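Progress report to Bergeron, October
Vehicle restoration and resale, Panard workshop
Prepared by Piyumi Navaratnam

Dear Mr Abeysekara,

I send you the report for the third quarter of the grant. I am sorry that the table of parts is not attached; it will follow when our supplier has confirmed the two last prices.

**Cars finished**

We completed 3 cars in this period. The Derkura saloon has new brake lines, a repaired sill on the driver's side and a second-hand gearbox. It passed its inspection at the first attempt. The two small Traken hatchbacks needed less work, mainly suspension bushes and one radiator. Both are sold, and the buyers have the full service papers with them.

**Cars not finished**

The Traken estate is still on the lift. We found rust behind the rear wheel arch, which was hidden under an old layer of filler, and Sadao Sakamoto had to cut more metal than we planned. He has spent 30 hours on the welding. The paint cannot start before the seam sealer is done, so I move this car to the next quarter.

**Training**

Our trainees now do the oil service and the brake pads alone, and a mechanic checks the work after. Wheel alignment is more difficult to teach, as our machine is old and gives a different value when the floor is cold. We bought a new set of clamps for 135 pounds from the small tools budget.

**Sales**

The saloon is advertised at the price we agreed in spring. Two persons came for a test drive, and one will return on Sunday with her father. I would prefer not to lower the price before that visit. For the next adverts we will write the mileage and the known faults in the first lines, so that people do not travel far for nothing.

**Request**

We ask to move what remains from the tyre budget to paint materials.
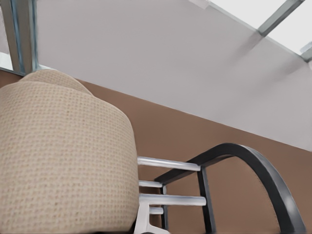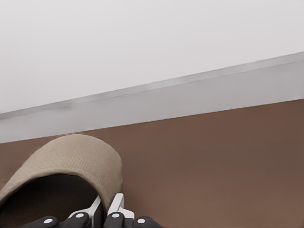 Glykeria Antoniadis read the draft and replied that the tyre money should stay where it is until the estate has passed its inspection, as its two front tyres are close to the limit and may have to be changed as well.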